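Women in Drollton win back right to gather in market square

Women's rights campaigners in Drollton are celebrating after the town council dropped a rule that had kept them out of the market square for 41 weeks.

The decision, announced on 29 April 2026, means groups can once again hold meetings, vigils and marches in the square without paying a deposit or asking the police for a permit. And they wasted no time! Around 500 people had filled the square by early evening, singing and waving scarves, with whole families coming in by bus from Pemier and the villages along the river.

The rule was brought in last August, after a march calling for safer night buses and equal pay at the Kaimal cannery. Eight women were arrested that day and held overnight at the Ostimham police station. All were let go without charge, but the council then said any gathering of more than 40 people would need a permit, and every request the campaigners made was turned down.

They kept going all the same. Through the winter they met in kitchens, in the back of a bakery and on the steps of the Pemier library, always keeping the numbers just under the limit. Their petition went from door to door in both towns, and a regional court agreed in March to hear their case. The council backed down before the hearing could open.

It is a wonderful result for a group that began with a handful of neighbours and a borrowed loudhailer. The campaigners say they will now press for an apology to the women who were held, and for the night bus between Drollton and Ostimham to be brought back (it was cut two years ago, and shift workers have been walking home in the dark ever since).

A first open meeting is planned in the square next month, with food, music and a speakers' corner for anyone who wants a turn. Children are very welcome. 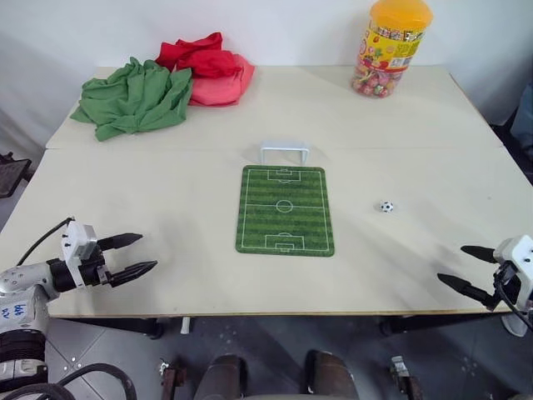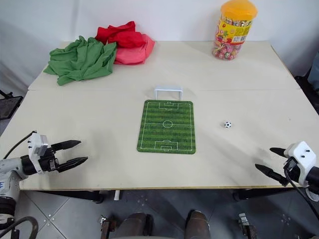
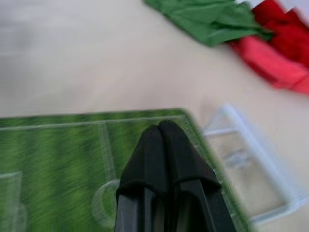
Green and red cloths and a sweet jar on the table, first and second pictures; striped toy football pitch, third.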